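# Chapter 7: Comparing End Effectors on Soft Objects

A gripper that does well on wooden blocks can do badly on a sock. Blocks keep their shape when squeezed, so a trial with blocks mostly tests whether the fingers arrive at the right place. Soft objects bend, roll and bunch up, and a test that uses them says more about the fingers themselves.

This chapter compares three pieces of hardware: the Gernent two-finger gripper, the Hetine suction cup, and the Valdebenito hand rig, which a person wears in place of a robot arm. You will need the test sheets from Chapter 6 and the Flernico logging software, set up as described there.

## 7.1 What counts as a trial

A trial begins when the hand or gripper leaves its rest position. It ends when the object has been set down or dropped, or when the time limit runs out. Write down the result before you start the next trial. If the log and the paper sheet disagree, keep both and mark the row.

Each device in this chapter gets 96 trials. That is enough to show a large difference between two devices and too few to show a small one. The full data set in Section 7.5 has 1,000 trials for the suction cup and 3,000 for the gripper, and you will use it to see how the early results hold up.

Change one thing at a time. If you swap the fingertips, leave the objects, the table and the lighting as they were. Shiny table tops can cause trouble for marker tracking, so check the tracking before the first trial.

## 7.2 The worn rig

With a worn rig, the motion comes from a human arm, and the tracking system follows printed markers. The person can correct a bad approach without thinking about it, which makes the results look better than a robot arm would make them. Keep these results in their own table.
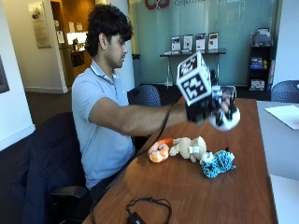
**Figure 7.1** Reaching over three plush toys with a hand-mounted sensor rig. The white cube above the knuckles carries the markers.

Before recording, check these points:

- The marker cube is firmly attached.
- The cable leaves enough slack for a full reach.
- The objects match the layout on the test sheet.

Run 2 practice trials and throw the results away. Then start the log.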